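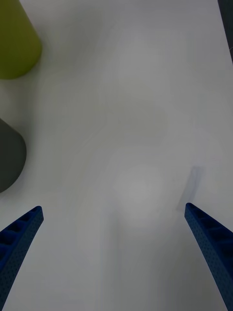

**What do you use to clean a matte white tabletop that's gone shiny in spots?**

Warm water, one drop of dish soap and a soft cloth, then a dry cloth straight after. Skip anything that says "polish" on the bottle.

---

**seseo_sue** wrote:

Too late on the polish. I bought a Dolach table in April, loved it for 5 days, then got ambitious. Now it has a glossy patch shaped like Ohio.

**rodel_estrella** wrote:

Melamine sponge, light pressure. Takes Ohio right off.

**grumblebench** wrote:

> Melamine sponge

Please don't. That's very fine sandpaper with good PR. Mine went from one shiny patch to a shiny table.

**rodel_estrella** wrote:

I said light pressure. I've done mine for years and it still looks like chalk.

**grumblebench** wrote:

Chalk also wears away, Rodel.

**calimlim77** wrote:

If it's polish residue, soap should lift it in two or three goes. If the finish itself is burnished you're stuck with it. Try a corner first, preferably the one under the fruit bowl.

**seseo_sue** wrote:

Third round of soap done. Ohio is now closer to Delaware. The sponge stays in the drawer for now, sorry Rodel.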